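Journal > Past issues > Film and Audience > Article

4. Waiting for the kids to talk

So now I get to the part of the study I was most looking forward to, which is the silences. Boris Dvořáček shot Forkau over seven years with the same 17 children, and I was lucky enough to be given the whole set of interview reels to work with, all 1225 minutes of them. (The finished film uses a tiny slice of that, as you'd expect.) I had already logged the questions and the answers for Section 3. What I hadn't logged was the stuff in between, when a child has been asked something and hasn't started answering yet.

I went in thinking the pauses would get longer as the children got older. Teenagers clam up, right? Well, some did. A girl from Stesov who chattered straight over the questions in the first year would look at her shoes for ages by the fifth. But plenty of the others went the other way, and a couple of the boys hardly changed at all. I tried sorting them by school, then by whether a parent was in the room, and the parent turned out to matter a lot more than I'd guessed. With a parent there the pauses were short and the answers were shorter.

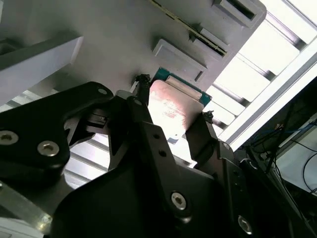
Issa Hijazi, who edited the film, has a working rule for pauses: keep them as long as the viewer still has a question open. I asked him what that meant and he told me to think about hands instead of faces, which helped a lot. Any close view of a job half done will do it. In Figure 4 there's a green circuit board held at a slant up against a gray panel, and I can't look at it without wanting to know where the board ends up. A child about to speak pulls on you in just the same way – you lean in, you start guessing. Once the guess is made and the child still hasn't spoken, Issa says, you have a little time left and then you've lost the room.

I wanted to see if audiences would back him up, so I set up four screenings in Tenitz in March. Each group got the same passage from the third year, the one where the children are asked what they would be sorry to leave behind. Two groups saw it with the pauses whole and two saw it with the pauses trimmed to a breath. Afterward we just sat and talked, with coffee, and I took notes. I know a proper questionnaire would have given me cleaner data! I tried one at a pilot session and people wrote "nice" and "sad" and handed it back.

The groups who saw the whole pauses talked about the children by name. They argued over whether one boy was shy or simply bored, and they came up with reasons for him that had nothing to do with anything in the film (a sick dog, a fight with his sister). The trimmed groups talked mostly about the answers. They remembered them better too, sometimes word for word, and I want to be fair about that because it cuts against what I was hoping to find. If what you want from a documentary is for people to carry home what a child said, then trimming seems to do no harm and may even help.
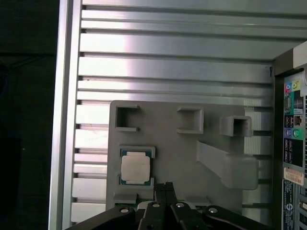
Then there's the question of sound. Boris left the room noise in under every pause, so you get the radiator, a chair, somebody in the hallway. Stergiou, the mixing house that did the cinema version, brought all of that down by a fair amount, and I only noticed when I compared the two versions side by side. I had used the cinema version for all the screenings. My hunch is that the louder room would make the pauses feel shorter, since there's something to listen to, but it's a hunch and I have no viewers to back it up.

I should also own up to a problem with the pilot. Two of the people in it had grown up near Forkau and knew one of the families, and they filled the silences with what they already knew. I've left them out of the notes for this section, but their talk was the liveliest of the lot, and I come back to it in Section 6, where I look at how people watch children they have met.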